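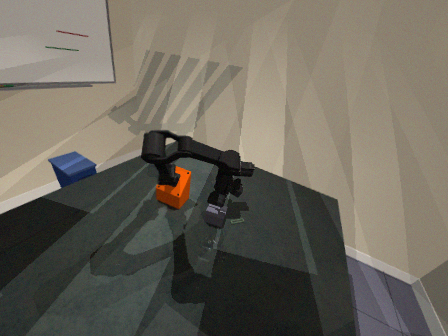 Figure 4.1. A simulated tabletop cell: a black arm mounted at an orange box, with the gripper end lowered close to the table.

Home | Contents | Chapters | Exercises | Errata | Index

Chapter 4
Testing a Policy in Simulation

A trained policy has to be tested before anyone can say much about it. On hardware this is slow. Each trial needs a person to put the object back, check the arm, and write down what happened. Comparing two versions of a policy can take most of a week, and by the end of it the lighting in the lab has changed and the gripper pads have worn a little.

This chapter covers the other option, which is to run the trials in a rendered copy of the cell. The method has been used in some form for decades, mostly for checking reach and collisions. Its use for ranking camera-based policies is newer and raises a different problem. A planner that works from joint angles does not care what color the wall is. A policy that works from images may care a great deal.

For that reason the cell in Figure 4.1 includes things the arm will never touch. There is a whiteboard with a marker tray, a blue bin beyond the table, and a tiled floor. Shadows fall across the tabletop and the wall, and the arm's own shadow is among them. In the Skevadari test suite, which we use through the rest of the chapter, each of these can be changed while the task stays the same.

The suite has 14 tasks. Each is run under 19 scene settings, and the settings fall into 4 groups: lighting, background, camera position, and object appearance. A policy gets a separate score for each group. We will argue in Section 4.3 that these separate scores are more useful than the average, even though the average is what usually gets reported.

A simulator score does not have to match the hardware score to be useful. Suppose policy A beats policy B on the real table. If it also beats B in simulation, and this holds across many pairs, the simulator can be used to choose between policies - even if every simulated score is too low. Section 4.2 gives a way to measure this agreement and works through it for 3 policies trained on the Pidonmont recordings.

Objects that are hard to see need separate care. Clear or faint objects depend heavily on how the renderer handles highlights, and small errors there can move a score more than a large change in the background. Section 4.4 returns to this with the Drorkach object set.

Readers should know the material on camera calibration in Chapter 2. Contact modeling is left for Chapter 6.

Key terms: paired trial, rank agreement, scene setting, visual gap

Filed under: Robot Learning / Evaluation Methods

Related chapters
Chapter 2: Cameras and Calibration
Chapter 3: Learning from Recorded Motion
Chapter 5: Counting Successes and Failures
Chapter 6: Contact and Friction
Appendix B: Setting Up the Chege Simulator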